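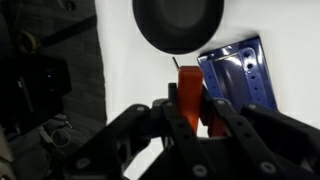 Fig. 1. Orange-red block held upright over a white table.

Local Government and Community, handout for week 6
Topic: town support for families of reservists

In Parkdale the town council began a small help scheme in November. A family can ask for practical work at home while one parent is away on duty: cutting the grass, clearing snow, a repair of the gate. The work is done by the public works staff, up to 60 hours in a season.

Please note two terms. A "service" is given to every resident. A "targeted benefit" is given to a group, and the council must say who belongs to it – in Parkdale, 13 households at present.

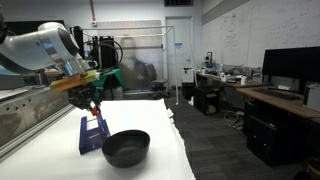 Fig. 2. Black bowl and dark blue slotted frame on the paper-covered table.

Compare with Ullwood, where the council pays 155 per household and the family finds its own worker. Ullwood is smaller, with 1460 homes, and has no public works department of its own.

For the seminar, read the Ullwood council minutes and prepare short answers:
– Who decides that a family may join?
– What happens when the duty is made longer?

Bring your notes on paper. The Lirnar reading is optional this week.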